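Wall texture randomisation on the two-arm cell: result and a question about the baseline

kherath
Posted 9:12 am
Writing up the background test we ran on the two-arm handover cell, as a few people asked for numbers after the November call.

Method. Same handover task, same object set, same policy architecture. Set A was 484 demonstrations collected with plain white wall panels. Set B was 371 demonstrations collected with printed tartan panels on the back, left and right walls, with the panel set changed between collection blocks. Both policies were then run in the cell with a wall pattern that appeared in neither set. The floor stayed the same throughout.

Result. The Set B policy completed more handovers on the unseen pattern despite having fewer demonstrations. The Set A policy tended to stall on approach, with the receiving gripper hovering short of the object. On plain white walls the two were close enough that I would not claim a difference.

My reading is that the plain-wall policy was leaning on the arm silhouette against a clean background, and the printed walls took that shortcut away during training. Happy to be told otherwise.

dovetail_9
Posted 9:40 am
How much of that is the pattern and how much is the panels changing? You have two variables there. One fixed tartan through the whole of Set B would be a different experiment.

kherath
Posted 9:51 am
Agreed, they are confounded. We did not collect a fixed-tartan set. It is next on the list if we can get the cell back from the Gellura work.

mtshali_v
Posted 10:33 am
I'm not convinced by the conclusion. If you want robustness to background you can crop and composite the walls in software and collect with whatever panels you have. We did this on the Fedlow rig. Mask the walls, paste in random textures per episode, train as normal. It costs an afternoon of calibration and no printing.

Also, the test condition is another printed wall pattern, so Set B is being tested closer to its own training distribution than Set A. A fairer test would be something neither set resembles. Open shop behind the cell, for instance.

kherath
Posted 10:58 am
Vusumuzi, the second point is fair and I'll take it. On the first, masking is easy on the back wall and poor on the sides. The arms' elbows sit close to the side walls in a lot of poses and the cables loop up above the grippers. Our masks bled around the cables every time. You get a halo of the original wall following the cable, and the policy can learn from the halo as easily as from the wall.

mtshali_v
Posted 11:07 am
Then the masks need work. Ours were clean enough after we stopped using a single threshold for the whole cell. I'd still rather fix a mask than reprint walls.

tolerance_stack
Posted 11:25 am
Both of you are comparing on success rate only. Did anyone log the gap at the point of stalling? If Set A stops short by a consistent distance, that looks like a depth cue problem and the walls are only part of the story. If the distance is scattered, the silhouette idea holds up better.

kherath
Posted 11:48 am
Logged but not analysed. Joint states are there for every rollout. I can pull gripper-to-gripper distance at the last commanded motion and post a plot.

dovetail_9
Posted 12:02 pm
Which objects? The Salehi blocks are nearly white on every face and would vanish against plain panels. That alone could sink Set A, or help it, depending on what the wrist cameras see.

kherath
Posted 12:15 pm
No Salehi blocks in either set. Small printed boxes and a couple of tins. The boxes have busy artwork on top and darker sides, so there is some chance of the top face being confused with the tartan. I looked for that in the failures and found two cases where it might explain a late grasp. Not enough to say anything.

skiltico_user
Posted 1:20 pm
We run printed walls on our Skiltico cell and saw no benefit at all for single-arm picking. Might be that handover is more sensitive, with two moving arms and the object off the floor. I'd be careful about generalising from one task.

kherath
Posted 1:34 pm
I'm not generalising past handover. The write-up will say so. Do you swap panels between blocks or leave the one set up?

skiltico_user
Posted 1:41 pm
Left up the whole time. So it may line up with what dovetail said about changing them.

mtshali_v
Posted 2:05 pm
Which would make it an argument for variation, and software gives you more of that per hour than a printer does. Send me the camera calibration and a few raw episodes and I'll run our masks on them. If the halo is as bad as you say I'll post it here.

kherath
Posted 2:19 pm
Will do. Fixed camera view of the cell with one of the tartan sets is attached, so you can see how near the elbows come to the side panels and where the cables run.

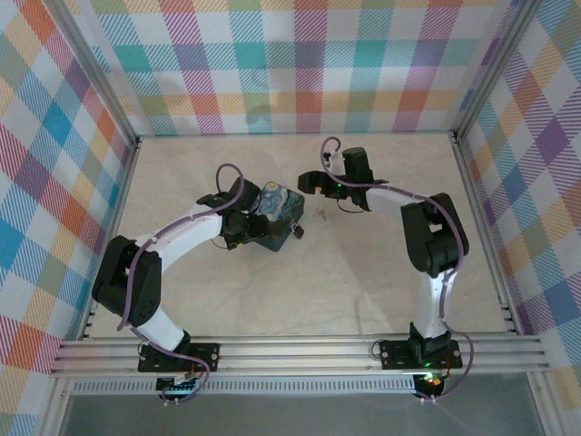
Two-arm cell with tartan panels on three sides, printed box in the left gripper.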